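1/ Maintenance thread on the hand-held gripper we use for recording pick demos. Same unit all year, two printed fingers, one camera looking down over them. Posting the routine in order so I can stop retyping it for people.

2/ Unit is a Thampi shell with our own finger blanks. Bolt pattern is ours too, so if you run stock Thampi fingers your hole spacing won't match and post 5 is only half useful to you.

3/ Before touching anything: export the last session and note the cycle count. Nunditz logs every open/close as one cycle. I do the fingers every 100 sessions or whenever the zero drifts, whichever comes first. This time it was drift.

4/ Drift symptom: fingers commanded to closed, software reports a gap. The Clarier readout had it at 1.3 mm. Our limit is 0.5. Nine times in ten it is a finger that has crept on its screws. The encoder gets blamed first and is almost never the cause.

5/ Loosen, don't remove. Back each finger screw off half a turn, push the finger square against its seat by hand, retighten. Alternate between screws. If you take one all the way down first, the block rotates and you are back where you started.

6/ No threadlocker on printed parts. The grade we had on the shelf attacked the plastic and I lost a pair of fingers to cracks at the holes. Witness mark with a paint pen and look at the mark each morning.

7/ Next is the open check. Bare wood table, nothing between the fingers, full open, look at the camera view. You want both fingers in view at the bottom with a wide clear gap between them. Scuffs along the top edges are cosmetic. Scuffs on the gripping faces get logged. 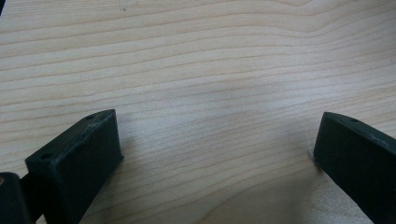 8/ Grip face check. Wipe both inner faces with a dry cloth, then run a fingernail across them. A light scuff you can see but not feel stays in service. A ridge you can feel comes off with 400 grit on a flat block, few strokes, same count on both sides.

9/ Zeroing. Close on nothing, hold, set zero in Clarier. Open, close, read it again. Do this 30 times and look at the spread, not the mean. Mine came in at 0.2 mm after the reseat. Above 0.5 I pull the linkage and check the pins.

10/ Linkage: one drop of light oil per pin, wipe off the excess. Grease collects dust from the print and turns into paste. I cleaned that out of a unit with 130 sessions on it and it took most of an afternoon.

11/ Camera last. Put the Premico target flat on the table, run the intrinsics, compare with the previous file. If the reprojection error moved, check the mount screws before you accept new numbers. A loose mount calibrates fine and is wrong again an hour later.

12/ Log entry for this one: 26 Sep 2026, fingers reseated, pins oiled, zero reset, camera unchanged. Fingers stay on. Next pair is printed and in the drawer, 32 percent infill, layers running along the length of the finger.

13/ Question I get a lot - why not machined aluminum? Weight at the wrist over a long session, and they mark the parts. Printed ones wear out and I print more.

14/ Next check is due in October. Will post the spread numbers under this one when I have them.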